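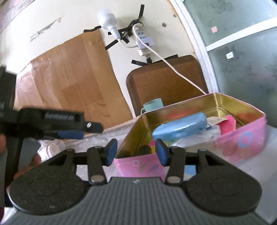

What goes back in the pink tin, and what gets thrown out?

Everything goes back for now, in whatever order it fits, and throwing out is a separate job for a separate day. I tried doing both at once in the spring and lost an afternoon to a button.

Bench notes, Tuesday, 2:15 p.m.

Tin is open. It lives on the second shelf under the window and has been the shop's official place for Small Things since we moved in from Gouveia Street. The word "official" is mine. Monique Gaillard calls it the pink problem, and she has a point, though I notice she keeps putting things in it.

Purpose of today: find out what we can fit in a container this size before we order lidded boxes for the November repair tables at Nurndale. The Vatberg catalog wants us to take 29 boxes or pay extra shipping. I would like to know that a box of roughly tin proportions is any use before I have 29 of them to apologize for.

The trouble is the long blue case. It has rounded ends and a high shine, and it's the sort of object that decides the shape of everything around it. Put it in first and you get two awkward wedges of space that swallow anything small. Put it in last and it rides on top of the heap. I prefer last. At least you can grab it, and it comes out before the avalanche.

The pink felty stuff is the opposite. It'll stand up or lie down or be jammed in a corner and never complain. I'd like more materials with that attitude. Flat felt on the bottom also stops the rattle, which matters when Monique drives.

Notes on the tin itself, for whoever reads this after me:

Gold inside, very shiny. Pretty, and a real nuisance. You see a flash of red, reach for it, and it's a reflection. I have done this more than once this afternoon. Whatever we order should have a dull inside.

Thin rim. Fine for fingers, bad for labels. The tape from the Esalby order peeled off in 12 days on the last metal box, and I don't expect it to have improved its character since.

No dividers. I used to think this was a fault. Then I spent an evening making cardboard ones and found that nothing we own is the size of a compartment.

2:50 p.m. Took a break, had coffee, came back with opinions. Monique's opinion is that we should sort by color, so that people at the tables can see what's missing. My opinion is that we should sort by how badly it hurts when you sit on it. We've agreed to sort by neither and see who gives in.
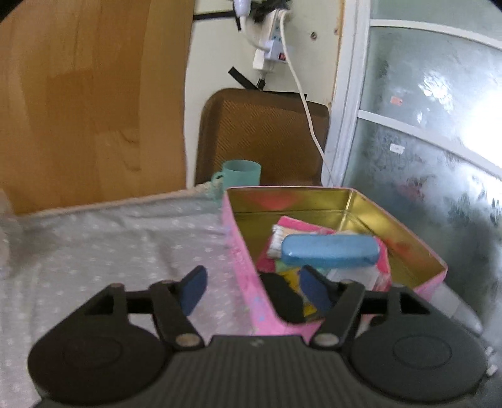
Blue case on top, pink piece underneath.

Wrappers are the next argument. A clear wrapper takes up almost no room and yet seems to occupy a third of any box I look into. If it's holding something, leave it. If it's holding air, out it goes. This counts as a button decision, so see above, separate day.

Anything bristly should go toward the back, leaning, bristles up. Lay it flat with weight on it for a winter and it'll come out with a side part.

3:30 p.m. Verdict so far: the size is all right for one table's worth of bits, provided the longest thing goes in last and no one tries to be clever. Five tables, so I'd take 5 boxes and a couple of spares. That leaves a couple dozen boxes I can't account for. Asked Monique if she wanted any for home. She said she'd think about it in a tone I've heard before.

To do:
Write to Vatberg and ask for a smaller lot. Be polite this time.
Measure the lid, which I forgot.
Find the lid.

Monique, if you've got it, it goes on long side first. The short side binds.

Print this entry | E-mail this entry

This site uses cookies to remember your settings. OK | More information

© 2000 and onward, Nurndale Workshop Notebook | Contact | Back to top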